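Questions I get asked about replacement wheel covers, answered by someone who has bought too many of them. Prices and fit notes were last checked in May.

## Do wheel covers save gas?

I doubt it. Rellora prints a mileage claim on the box for its flat-faced covers, and I've asked twice for the test behind it. All I got back was a brochure. Buy them if you like the look.

## Is "universal fit" true?

Only in the sense that they'll go on something. A 15-inch cover should fit a 15-inch steel wheel, but the lip on that wheel varies from one carmaker to the next. Ask the seller for a list of wheels they've tried. If they can't give you one, keep your money.

## How do I find my size?

Read the tire sidewall. The number after the R is the wheel diameter in inches, and that's the size you order. Don't measure across the old cover, which may be wider than the wheel it sits on.

Then look at how the old one attaches. Some push on with clips, others are held by the lug nuts, and you can't swap one kind for the other.
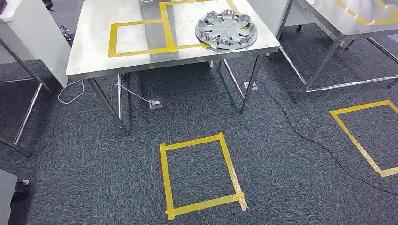
Push-on covers live or die by their clips. I wouldn't pay for a used one with a cracked clip, whatever the seller says about glue.

## Are the Nilier ones worth $300 a set?

Not to me. I ran a set next to an $18 set from the swap meet in Trodenville, and after a winter of salt I couldn't pick a winner. The Nilier finish did look better on day one.

## Do zip ties help?

They can keep a cover from leaving the car, provided the design has openings to run them through. They won't fix a bad fit. Keep them well clear of the valve stem, and trim the tails.

## The listing says "OEM style." Is that the same as OEM?

No. It means somebody copied the shape. Look for a part number and check it with a dealer's parts desk. Waqas Mughal wrote to me about a Foley listing, item 3754, that dropped the word "style" between the page and the checkout. He sent his back.

## Can I ask you to identify mine?

You can try. Send the wheel size, the car's year and model, and any number molded into the back. I answer mail on Saturday, and I won't guess from the front alone.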